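December 2025

**Workshop notebook, paper and ink bench. Adhesive trial, lot 1402.**

Entry by N. Pereyra. Copy to Nga Khúc.

The wheat starch paste prepared in November was re-strained and divided into 5 jars. Jar 4 had separated and was discarded. The remaining jars were thinned with filtered water and applied to test strips of the Parness lining paper, grain direction marked in pencil on the reverse.

Drying was carried out under felt and boards for 40 hours. Strips from the Grornow stock cockled at the corners; strips from the Parness stock did not. Ms. Khúc is of the opinion that the Grornow sheets were stored too near the window, and the remainder of that stock has been moved to the Drover cabinet. No conclusion is entered until the strips are repeated.

Peel tests to follow. The Niazi scale reads high and must be zeroed before each weighing.

Outstanding: label for the alum, replacement sieve, revised paste ratio for the binder.

Storage of paste brushes remains unsatisfactory. Two were left standing on their bristles in the sink tray and have splayed beyond use. Paste brushes are henceforth to be rinsed, shaped by hand and hung with the tips down, in the manner of the four calligraphy brushes on the dark brown wooden rack. A plain rail above the sink would serve the purpose. Dimensions to be agreed with Ms. Khúc.

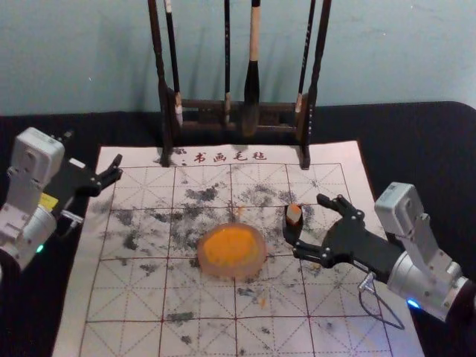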